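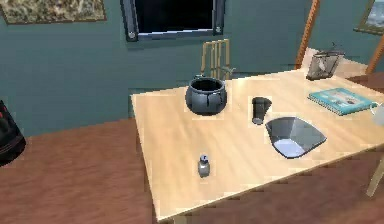 SINGERS WANTED: new pop group, live showcase plus debut single

Trilik is putting together a four-piece vocal group and we're two voices short. Had four, now we have two. Long story, no hard feelings. So we need people fast.

What it is

Mixed group, pop with some old-school R&B in it. Debut single is written and demoed, working title "Laditz" (the writer's street, may change). Studio time is booked. Then a launch night at Standby in December, 460 capacity, full band behind you, three songs and possibly a cover. After that a short run of club dates if it goes well.

Who we want

One high voice, one low. Age 18 to 27. Any background. You need to hold a harmony line while somebody next to you sings something else, loud. You need to move a bit. Not a dance group but you can't stand there like a post either.

TV talent show experience fine. No experience at all also fine. If you are still under contract from a show or to another label please say so in the first line of your email, we lost three weeks to that last time.

No instruments needed. If you write, great, send something.

Money

Rehearsals are paid, $49 a session, usually two sessions a week, evenings, 6:30 to 9:30. Launch night is a flat $1524 per singer. Recording fee is separate and we'll go over it at the callback, along with the split on the single. Bring a parent, a lawyer, a smart friend, whoever you like to read the contract. Travel inside the city is not covered. Late cabs home after the show are.

How to apply

Email with APPLY and your voice type in the subject line. Include:

- two songs, one slow one fast, phone recording is fine, no autotune please
- one recent photo, no filters
- a couple lines about you and where you've sung
- any dates you can't do between now and the end of December

Links only, no big attachements, the inbox chokes on them.

Auditions

By invitation, at the Van Dijk rehearsal rooms, second floor, buzzer says Studio B. You'll sing one of your own picks with a track, then we teach you a harmony part on the spot and you try it with the two current members. Allow an hour. Callbacks same week. Water and a keyboard there, bring your own backing track on your phone plus a spare copy somewhere.

If you applied in the spring you can apply agian, we were looking for something different then.

Everyone who gets an audition will hear back either way. Can't promise replies to all the emails, sorry, there's two of us doing this.

Also need: one stylist for the launch night, paid, small budget, must be OK with quick changes in a very small dressing room. Same email, put STYLIST in the subject.

Contact: Thijs Van Beek, Trilik. No calls before noon please.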